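### 3.2 Surface condition of the worktops

The second part of the survey dealt with the tabletops themselves. Wear on a light wooden surface is hard to record consistently, as the same mark can look severe from one side of a table and vanish from the other. Earlier work in the Selska workshops scored each top as a whole on a five-point scale. That method was quick, but two assessors often gave different scores to the same table, and most of the disagreement came from tops with a strongly figured grain.

We therefore divided each top into zones and scored them separately. The survey covered 19 tables, giving 222 zones after those hidden by fixed equipment had been left out. Each zone was assessed for scratches, staining, raised grain and loss of finish. Dust and crumbs were noted but not scored. Assessors worked from a standing position and were asked to look at each zone from at least two sides before entering a value on the Drenidano sheet.

Two features of the wood affected the scoring. The first was the grain. Where the lines are straight and close together, a fine scratch running with them is easily missed. Where they sweep round in wide curves, a scratch of the same length crosses several bands and is seen at once. The second was reflected light. On pale tops the reflection forms a broad bright patch in which the contrast between the darker and lighter bands is reduced, and shallow marks are lost with it. Figure 4 gives two views of a pale top with both features.
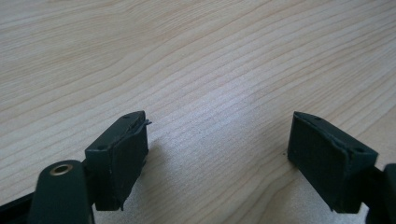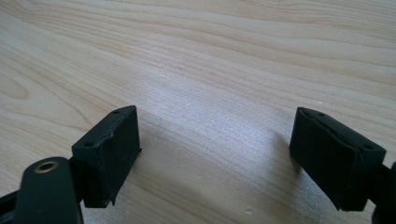

**Figure 4.** Pale wooden tabletop with curved and closely spaced grain. In both views, reflected light weakens the figure of the wood towards the middle of the surface.

### 3.3 Treatment of glare in the scores

Zones affected by glare were handled in one of two ways. If the bright patch moved clear of the zone when the assessor changed position, the zone was scored as normal from the new position. If it did not, the zone was marked "G" and scored again with the overhead lights off. A total of 11 zones were still marked "G" after the second attempt and were dropped from the analysis in Section 4.

The full data set holds 2,517 entries, including repeat scores and the unscored notes on dust. Agreement between assessors was better for staining than for scratches. This was expected, as a stain changes the colour of the wood over an area and depends less on the angle of view. Raised grain gave the poorest agreement of the four. Several assessors reported that they had judged it by touch, although the instructions asked for a visual score only, and these entries have been kept but flagged.

No correction was made for the age of the tables. Purchase records from Akbari were incomplete, and some tops had been sanded and refinished at least once. The scores should be read as a record of present condition and cannot be used to estimate a rate of wear.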